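Five minutes with the Dodari team

Posted 16/08/2018

Caught up with the captain of the student team behind Dodari, between runs, standing up, half a bagel in hand. The team is working toward the Teltholm challenge: teach an arm to sort small parts into a compartment box by showing it how, no hand-written moves. The captain talks fast. I type slow. Here's what I got.

First thing, how did it start? "In May. It was going to be a normal club project, line follower, that sort of thing. Then the Teltholm rules came out and somebody read them aloud at lunch and that was it, the line follower went in a drawer."

The idea is simple enough to say. A person holds a gripper in each hand and does the job. The grippers record. Later the arm learns from the recordings. Simple to say, the captain repeats, and rolls eyes.

"You think you know how to pick up a small thing. Then you have to do it with jaws, and your wrist is in the wrong place, and you've got a cable to think about. First week we were terrible. I mean dropping everything."

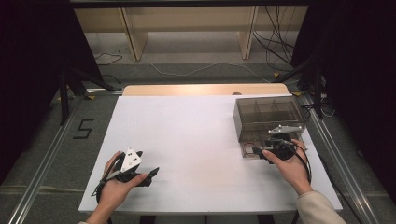 So how many recordings do they need? The team set a target of 900. They're at 335 as of this morning, but only 291 are any good. What happened to the rest? "Too slow, too jerky, somebody sneezed. One where you can tell the person just gave up." Do they delete them? "No we keep them in a folder. It's called Ririx. Don't ask, it was the name of the old laptop."

Everyone takes a turn, thats a rule. No one does more than an hour, because hands get tired and tired hands teach bad habits. The captain is left-handed and says it matters more than anyone guessed. "My runs look different. The box gets approached from the other side. We argued whether to throw mine out. I won that one."

I ask what a good run feels like.

"Boring. You go in, close, lift, over, open, out. No fixing it halfway. If you're proud of a clever save, it's a bad run."

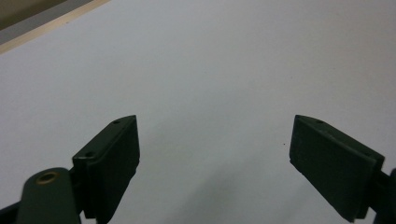 The part they fight over most is the pause before closing. Some people stop and line up, some go straight in. The software, a package called Aravena that an older student wrote and then graduated on them, doesn't care for long pauses. Trims them, sometimes trims too much. "So now we say to each other, keep moving. Slow is fine. Stopped is not fine."

Has the arm itself done anything yet? A bit. They trained it once on the early recordings, just to see. It went to the right compartment twice and then tried to put a part through the wall of the box. The room cheered anyway. Next try is when they get to 600 or so.

And school? Homework? "My mom asks that too." Grades are ok, apparantly. Two of the team got class credit for the write-up, the others are doing it for the trip.

What would the captain tell another club thinking of trying it? Long chew on the bagel. "Write down what counts as a good run before you start. We did it after and had to watch everything over again. That was a whole weekend. Also get snacks that aren't greasy."

Someone calls over that they're ready to record. The captain hands me the rest of the bagel and goes.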